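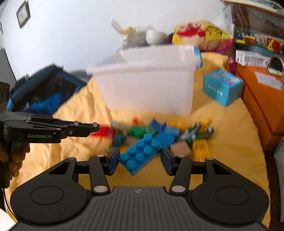
핸드헬드 그리퍼를 이용한 소형 물체 집기 작업. 앞쪽 그리퍼의 손가락 사이에 파란 블록이 있고, 다른 그리퍼는 짙은 녹색 장난감 차량을 물고 있다.

Berkis 소형 물체 작업 스테이션
공급: Prerkska 장비사업부
구분: 시연 데이터 수집용 작업 환경 / 그리퍼 별매
가격 및 조건 기준일: 2026년 5월 7일

제품 개요

Berkis는 핸드헬드 그리퍼로 소형 물체의 집기, 옮기기, 분류, 수납 동작을 수집할 때 사용하는 작업 환경 세트이다. 작업대, 교체형 작업면, 물체 세트, 수납 용기, 조명, 거치대, 충전 선반으로 구성된다. 그리퍼와 기록 장치는 포함하지 않으며, 이미 보유한 장비 또는 별도로 발주할 장비에 맞추어 거치 부품을 선택한다.

그리퍼 견적만으로 예산을 편성한 기관에서 작업대, 용기, 물체, 보관 공간이 누락되는 경우가 많다. 본 페이지는 해당 항목을 한 번에 산정할 수 있도록 구성품, 가격, 설치 조건, 유지 비용을 정리한 것이다. 연구실, 교육기관, 자동화 설비 검토 부서의 구매 담당자를 대상으로 한다.

세트 구분

Berkis S: 작업자 한 명 기준. 한 손 또는 양손 작업. 442만 원.
Berkis D: 작업자 두 명이 나란히 작업하는 구성. 836만 원.

두 가격 모두 부가가치세 별도, 수도권 외 지역 운송비 별도이다. S 두 대를 구입한 뒤 연결하는 방식도 가능하나, 이 경우 중앙 칸막이와 조명 연동 케이블을 별도로 주문해야 한다. D는 상판이 하나로 제작되므로 설치 후 분리할 수 없다. 향후 작업 인원이 변동될 가능성이 있으면 S를 권장한다.

S 구성품

높이 조절 작업대 한 대
교체형 작업면 두 장(단색 직물, 무광 고무)
물체 세트 한 벌
반투명 수납통 한 개, 불투명 수납통 한 개
확산 조명 두 대
그리퍼 거치대 한 쌍
충전 선반 및 케이블 정리 부품
청소 및 점검용 소모품 한 상자
점검표와 도면(인쇄본, 파일)

D 구성품은 작업면, 물체 세트, 수납통, 조명, 거치대의 수량이 S의 두 배이며, 충전 선반은 공용 한 대로 통합된다. 중앙 칸막이는 기본 포함이다.

작업대

상판은 무광 백색이고 모서리는 둥글게 가공되어 있다. 높이는 수동 크랭크로 조절한다. 전동식은 공급하지 않는다. 전동 칼럼을 검토했으나 반복 작업 중 높이가 변경되면 세션 간 조건이 달라지므로 제외하였다. 다리 하단에는 수평 조절 발이 있고, 이동용 바퀴는 선택 품목이다. 바퀴를 장착하면 최저 높이가 높아지므로 앉은 자세의 작업을 계획한 기관은 주문 전에 도면을 요청한다.

수납통을 작업면 위에 두는 방식과 측면 선반에 두는 방식을 모두 사용할 수 있다. 측면 선반의 유효 폭은 405 mm이다. 자체 수납통을 사용할 계획이면 바닥 치수 대신 테두리와 손잡이를 포함한 최대 외곽 치수를 확인한다. 측면에 잠금쇠가 달린 통은 바닥이 선반에 들어가더라도 잠금쇠가 간섭할 수 있다.

작업면

직물 작업면은 노란색, 회색, 짙은 녹색 중에서 선택한다. 상판 네 변에 클램프로 고정하며, 고정하지 않고 펼쳐만 두는 것도 허용한다. 느슨한 직물은 주름이 생기고 물체가 그 위에서 기울거나 밀린다. 이를 조건의 변화로 수집할 것인지 통제할 것인지는 수집 계획에서 정할 사항이며, 점검표에 '고정', '비고정' 구분란이 있다.

고무 작업면은 얇은 물체의 미끄러짐을 줄인다. 동전, 카드, 얇은 판재를 다루는 작업에 사용한다. 고무면 위에서 끌기 동작을 반복하면 손가락 패드의 마모가 직물면보다 빠르다. 끌기 동작 위주의 계획에는 패드 예비품을 추가로 편성한다.

작업면 색상과 물체 색상의 조합은 발주 단계에서 확인한다. 노란색 직물에 노란색 블록을 두면 경계 구분이 어려운 영상이 나온다. 난도를 높이려는 목적이 없다면 회색을 선택한다.

물체 세트

물체 세트는 다음 품목군으로 나뉜다.

조립식 블록: 단면이 곧고 윗면에 돌기가 있는 형태. 평행에 가까운 두 면을 잡는 기본 동작에 사용.
소형 차량: 바퀴가 회전하는 형태. 파지 방향에 따라 물체가 구르거나 돌아가는 조건에 사용.
곡면 물체: 둥근 모서리 또는 불규칙한 표면. 접촉 위치의 편차 수집에 사용.
투명 및 반투명 물체: 윤곽 인식 조건을 분리하여 수집할 때 사용.
연질 물체: 천 인형, 스펀지. 변형이 있는 파지에 사용.

품목군별 수량은 주문 시 조정할 수 있다. 총수량이 동일하면 추가 비용은 없다. 총수량을 늘리는 경우 품목군 단위로 견적을 산출한다.

시중에서 구입한 장난감이나 생활용품으로 대체하는 것도 가능하다. 단가는 낮아지지만 동일 품목을 재구매하기 어렵고, 분실 시 물체 목록을 수정해야 한다. 대체 물체를 사용하는 기관은 같은 품목을 최소 두 개씩 확보하고 한 개는 작업대에 올리지 않은 채 보관한다. 작은 부품이 분리되는 물체, 표면 코팅이 벗겨진 물체, 날카로운 파손면이 있는 물체는 세트에 넣지 않는다.

물체를 한곳에 쌓아 놓고 꺼내는 작업은 한 개씩 떼어 놓은 작업보다 준비 시간이 길다. 매회 초기 배치를 다시 만들어야 하기 때문이다. 더미 배치를 포함하는 계획에서는 작업자 외에 배치 담당자 한 명의 인건비를 별도 항목으로 둔다.

그리퍼 호환

거치대는 손잡이 하단을 받치는 받침형과 본체를 측면에서 끼우는 집게형 두 종류이다. 기본 출하는 받침형이다. 다음 정보를 발주서에 기재한다.

보유 또는 도입 예정 그리퍼의 제조사와 모델
손잡이 하단 형상과 최대 지름
케이블 인출 방향
본체 중량(배터리 장착 상태)
동시에 거치할 수량

Prerkska는 타사 그리퍼의 성능, 최대 개구 폭, 파지력에 대해 보증하지 않는다. 물체가 손가락 사이에 들어가는지는 그리퍼 제조사의 자료로 확인한다. 자료가 없으면 물체 세트의 치수표를 먼저 받아 실물과 대조한다. 치수표는 구매 여부와 관계없이 제공한다.

두 대의 그리퍼를 동시에 쓰는 작업에서는 손가락 끝보다 본체 외곽이 먼저 부딪친다. 좌우 하우징의 폭, 링크가 벌어졌을 때의 외곽, 작업자의 손과 팔꿈치가 차지하는 범위를 합산하여 작업면 폭을 검토한다. 벽이나 가구에 붙여 설치할 경우 한쪽 팔의 접근이 제한된다.

소프트웨어

기록 프로그램은 포함되지 않는다. 세션 목록과 물체 목록을 관리할 도구가 없는 기관은 Lestetti를 옵션으로 선택할 수 있다. Lestetti는 세션 번호, 작업면 종류, 물체 구성, 작업자 구분, 점검 결과를 기록하는 대장 프로그램이다. 영상 처리, 궤적 추출, 학습 기능은 없다.

라이선스는 작업대 단위로 부여된다. S는 하나, D는 하나가 필요하다. 폐쇄망 설치가 가능하며 이 경우 갱신 파일을 저장 매체로 전달한다. 첫해 사용료는 세트 가격에 포함되지 않으므로 예산서에는 소프트웨어 항목으로 분리하여 기재한다.

설치 공간

작업대 뒤쪽과 좌우에는 점검자가 통과할 수 있는 폭을 확보한다. 천장 조명이 작업면에 직접 반사되는 위치는 피한다. 창가에 설치할 경우 차광막이 필요하며 차광막은 공급 품목이 아니다.

전원은 접지형 콘센트 두 구를 기본으로 한다. 충전 선반, 조명, 기록용 컴퓨터를 한 구에 연결하지 않는다. 바닥을 가로지르는 케이블이 있으면 덮개를 설치하고, 작업면 모서리에서 내려오는 케이블은 동봉된 고정구로 다리 안쪽에 붙인다.

배경에 놓이는 물품은 기관이 정한다. 시계, 포장 상자, 선반, 인형과 같은 생활 물품을 그대로 두고 수집하는 기관도 있고 배경판을 세우는 기관도 있다. 배경판은 선택 품목이며 무광 회색 한 가지이다. 문서, 명함, 출입증, 화면에 표시된 개인정보는 배경에서 제거한다.

예산 편성 항목

구매 요청서를 작성할 때 아래 항목을 분리하면 품목 누락과 중복을 줄일 수 있다.

자산 취득
작업 스테이션 본체(S 또는 D)
핸드헬드 그리퍼(별매)
기록용 컴퓨터와 저장 장치(별매)
배경판, 바퀴, 추가 측면 선반(선택)

소모품
손가락 패드(그리퍼 제조사에서 구입)
교체용 작업면
물체 보충분
세척포와 렌즈 닦개

용역과 인건비
작업자
배치 담당자
영상 검수 담당자
설치 및 초기 교육

운영
Lestetti 사용료
저장 공간 또는 백업 매체
폐기 비용

저장 장치는 과소 편성되는 사례가 잦다. 사용할 그리퍼의 단위 시간당 기록 용량을 제조사에서 받은 후, 계획한 수집 시간과 사본 수를 곱하여 산출한다. 검수에서 탈락한 기록도 판정이 끝날 때까지 보관해야 하므로 합격 예정분만으로 계산하지 않는다.

구매와 임대

S에 한하여 임대를 제공한다. 최소 임대 기간은 60일이다. 임대품에는 물체 세트와 작업면이 포함되며, 반납 시 분실 물체는 품목별 단가로 정산한다. 직물 작업면의 일반적인 주름과 보풀은 정산 대상이 아니다. 절단, 용융, 염료 오염은 정산 대상이다.

임대 후 동일 기기를 구매로 전환할 수 있다. 전환 신청은 임대 종료 전에 접수해야 하고, 납부한 임대료 중 본체분만 구매가에서 공제한다. 운송비와 교육비는 공제되지 않는다.

단기 시범 수집에는 임대가 적합하다. 물체 목록이 확정되지 않은 단계에서 D를 구매하는 것은 권장하지 않는다. 시범 수집에서 물체, 작업면, 작업 높이를 정한 후 수량을 발주하면 교체 비용이 줄어든다.

일정 계획

발주서 접수 후 도면 확인, 거치대 선정, 제작, 출하, 설치 순으로 진행한다. 도면 확인은 발주 기관의 회신 후에 완료되며 회신이 늦어지면 이후 단계가 모두 이동한다. 그리퍼를 별도로 발주한 경우 그리퍼 입고 후에 거치대 맞춤을 실시한다.

9월에는 공공기관과 학교의 하반기 집행분이 몰려 설치 인력 배정이 제한된다. 해당 시기의 설치를 희망하면 발주서에 희망 기간을 두 개 기재한다. 기관 내부 검수 절차가 있는 경우 검수 담당자의 일정을 설치일에 맞춘다.

설치 당일에는 수평 조정, 조명 각도 설정, 거치대 맞춤, 점검표 사용법 설명을 실시한다. 기존 가구의 이동이나 벽면 타공은 작업 범위에 포함되지 않는다.

검수 기준

납품 검수는 다음 항목으로 진행한다.

상판 수평과 흔들림
높이 조절 전 구간의 작동
작업면 클램프의 고정 상태
조명 점등과 밝기 조절
물체 목록과 실물의 일치
수납통 균열과 손잡이 체결 상태
거치대에 그리퍼를 놓은 상태의 안정성
케이블 고정 상태

물체 목록은 품목명, 색상, 대표 치수, 사진이 포함된 인쇄물로 제공한다. 목록과 실물이 다르면 설치 기사에게 즉시 통보하고 인수 확인란에 서명하지 않는다. 색상만 다른 경우 기관의 동의가 있으면 동급품으로 처리할 수 있다.

현장 적용 사례

Nghiêm 포장설비는 소형 부품 분류 공정의 자동화 검토 단계에서 Berkis S를 임대하였다. 초기 계획은 실제 부품만 사용하는 것이었으나, 작업자 교육에는 블록과 소형 차량을 쓰고 본 수집에서 실제 부품으로 교체하였다. 교육과 본 수집의 작업면은 회색 직물로 통일하였다.

같은 회사는 예산서의 '장비' 항목에 그리퍼와 작업대를 합산했다가 내부 검토에서 분리하였다. 그리퍼는 다른 작업장으로 이동하여 쓸 수 있고 작업대는 고정 자산으로 관리되기 때문이다. 자산 번호를 별도로 부여하는 기관은 견적 단계에서 분리 견적을 요청한다. 분리 견적서와 통합 견적서의 합계 금액은 동일하다.

유지 관리

매일: 작업면의 이물 제거, 물체 수량 확인, 거치대 나사 풀림 확인.
매주: 조명 각도 확인, 수납통 균열 확인, 충전 케이블 피복 확인.
작업면 교체 시: 클램프 고무의 마모 확인, 교체 일자를 점검표에 기록.

직물 작업면은 중성세제로 세탁하고 완전히 건조한 후 사용한다. 고무 작업면에 알코올을 반복 사용하면 표면이 경화된다. 블록류는 미지근한 물로 세척하고, 차량류는 차축에 물이 들어가지 않도록 닦는다.

보증

작업대 프레임과 높이 조절부의 보증 기간은 두 해, 조명과 충전 선반은 한 해이다. 작업면, 물체, 패드, 세척용품은 소모품으로 분류되어 초기 불량만 교환한다. 임의 타공, 지정 하중 초과, 상판 절단이 확인되면 프레임 보증에서 제외된다. 그리퍼의 고장은 해당 제조사의 보증 절차를 따른다.

선택 품목

이동용 바퀴 네 개 한 조
측면 선반 추가
무광 회색 배경판
집게형 거치대
직물 작업면 색상 추가
물체 세트 품목군 추가
잠금식 물체 보관함
D용 교체 칸막이
Lestetti 사용권

선택 품목은 본체와 동시에 주문하면 합포장으로 출하한다. 이후 주문분은 운송비가 개별 부과된다.

견적 요청

견적 요청 시 설치 주소, 세트 구분, 수량, 그리퍼 정보, 작업 자세(입식 또는 좌식), 희망 설치 시기, 세금계산서 발행 기관명을 기재한다. 설치실의 사진과 출입문 유효 폭을 첨부하면 반입 가능 여부를 함께 회신한다. 승강기가 없는 건물은 층수를 표시한다.

견적서 유효 기간은 견적서 표지에 기재된다. 규격 비교를 위한 타사 견적은 Prerkska에서 대행하지 않는다.

기술 문의 및 도면 요청: Prerkska 장비사업부 Sang Đồng
관련 자료: Berkis S/D 외형 도면, 물체 세트 치수표, 설치 전 점검표, 임대 약관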